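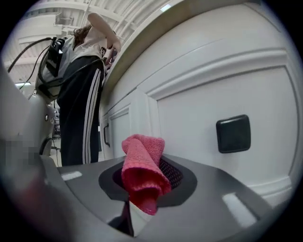
How often should a hand-held gripper be recalibrated when it is used for recording demonstrations? At the start of every session, and again after any drop, any finger change, and any swap of operator.

The manufacturers' sheets I have seen say weekly. Weekly is fine for a gripper bolted to a bench. A hand-held unit gets set down, bumped on counter edges, and passed between people, and the jaw zero drifts accordingly. On the Kencombe log I went back through 1,403 episodes and found that over 40 had a closed-jaw reading above our limit. All of them came from sessions where the check had been skipped after a handoff.

The rules we settled on, in the order they are applied:

1. Close the jaws empty and record the reading. If it is more than 3 counts off zero, recalibrate before recording anything.
2. Check cable slack with the operator's arms fully raised and again at full crouch. Cables go on the same side every time.
3. Wipe the lens with a dry cloth kept for that purpose. Task cloths are not lens cloths.
4. One task per file. A failed grasp stays in the file and is tagged. It does not get trimmed.
5. Stop at 4 minutes, even mid-task.

Rule 4 draws the most complaints. Rebecca Donati argued for trimming failures at export, and the Casutska export script still does so by default. I turned the flag off in March. A trimmed file has a jump in the pose track, and the filter downstream reads that jump as a tracking fault.

Textiles need one addition. Jaw width tells you very little about whether a folded cloth is held, so we log contact separately and let the reviewer decide. Lino Benedetti wants a force threshold instead. We tried one at Boros and could not find a value that worked for both a single layer and a bunched one.

Still open: whether the check in rule 1 should be signed by the operator or by whoever is reviewing. Trorkadden has the reviewer do it. I will post their form on Monday if they let me.

Filed under: Lab Practice, Grippers, Checklists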